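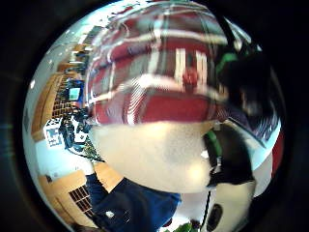

Tela de cuadros rojos y blancos.

Buscar en el sitio Introduzca su búsqueda Ir

Imprimir | Enviar por correo electrónico

Domingo, 13 de octubre de 2024
Por la Secretaría de la Mesa de Música en Directo

ACTA DE LA SESIÓN ORDINARIA DE LA MESA DE MÚSICA EN DIRECTO

Asisten las representaciones de las salas de concierto, de las promotoras, del sector técnico y de las asociaciones vecinales, además de la Presidencia y la Secretaría. Excusa su asistencia la representación de las escuelas de música. Comprobada la existencia de quórum, la Presidencia abre la sesión a las diez y cinco.

1. Aprobación del acta anterior

Se aprueba por asentimiento el acta de la sesión de julio, con una corrección en el punto cuarto: donde decía «aforo autorizado» debe decir «aforo solicitado».

2. Horario de las sesiones electrónicas al aire libre

La Presidencia expone la propuesta de fijar un horario único de cierre para las sesiones de música electrónica que se celebran en recintos abiertos. En la última temporada cada expediente se resolvió por separado, lo que dio lugar a cierres distintos en noches consecutivas y a reclamaciones tanto de las promotoras como del vecindario.

La representación de las promotoras solicita que el horario se publique antes de la apertura de la venta anticipada. Recuerda que el festival Jatilix hubo de modificar el cartel de su segunda noche con las entradas ya vendidas, y que se tramitaron 182 devoluciones.

Las asociaciones vecinales se muestran conformes con la publicación anticipada, pero piden que el horario incluya también las pruebas de sonido y el desmontaje, que no figuran en el texto presentado. Consideran que el ruido de carga y descarga, posterior al cierre, es el que motiva la mayor parte de sus escritos.

Se acuerda incorporar ambas observaciones y remitir a los miembros un nuevo borrador con quince días de antelación a la próxima sesión. El borrador distinguirá entre hora de fin de la música, hora de desalojo del público y hora de fin de los trabajos.

3. Medición de graves en la Sala Phillips

Se da cuenta del informe presentado por Sallix, empresa encargada de las mediciones en la Sala Phillips, con aforo de 640 personas. El informe concluye que el nivel global se ajusta a lo autorizado, si bien las frecuencias graves se transmiten por la estructura hasta la planta primera del edificio contiguo.

El sector técnico explica que el limitador instalado actúa sobre el nivel total y no corrige por sí solo este efecto. Propone ensayar otra disposición de los altavoces de subgraves, apartándolos del muro medianero, y repetir la medición con la sala en funcionamiento y con la sala vacía. La propiedad de la sala, consultada por escrito, acepta el ensayo siempre que se realice en una noche sin programación contratada.
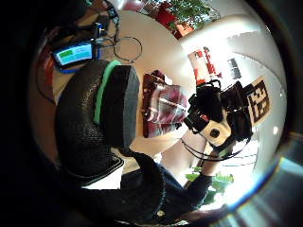

Desde el turno de las asociaciones vecinales se objetó que una medición con la sala vacía serviría de poco, que las molestias se producen de madrugada y con el público dentro, y que convenía tomar los datos también en los dormitorios afectados, previo permiso de sus ocupantes. Se pidió además que el resultado se comunicase a los vecinos al mismo tiempo que a la sala.

La Presidencia estima razonable la petición. Se acuerda que Sallix repita la medición en ambas condiciones e incluya al menos una vivienda del edificio contiguo. El informe se enviará simultáneamente a las dos partes.

4. Venta de entradas y reventa

La Secretaría resume la documentación remitida por Skerner, operadora de venta de entradas de varias salas adheridas. Durante la temporada se anularon 378 entradas por figurar en anuncios de reventa a precio superior al nominal. La operadora propone que el cambio de titular pueda hacerse sin coste hasta la víspera del concierto.

Las salas de menor tamaño manifiestan reservas. Carecen de personal para comprobar la identidad en puerta y temen colas en la vía pública, que a su vez pueden ser objeto de sanción. Tras el debate, se acuerda recomendar la entrada nominativa únicamente en conciertos con aforo superior a 300 personas. La recomendación no será vinculante durante la primera temporada.

Queda pendiente determinar quién asume el gasto de gestión cuando el concierto se aplaza. Skerner deberá aportar por escrito sus condiciones.

5. Programación de artistas locales

Se retira del orden del día a petición de las promotoras, por no haberse recibido la relación de actuaciones de apertura. Pasa a la próxima sesión.

6. Ruegos y preguntas

Se pregunta por el estado de la señalización de la zona de carga junto a la Sala Phillips. La Secretaría responde que la solicitud está registrada y sin contestación.

Se ruega que los borradores se envíen en formato editable.

Sin más asuntos que tratar, se levanta la sesión a las doce y veinte. De todo lo cual, como Secretaría, se extiende la presente acta, pendiente de aprobación.

Imprimir | Enviar por correo electrónico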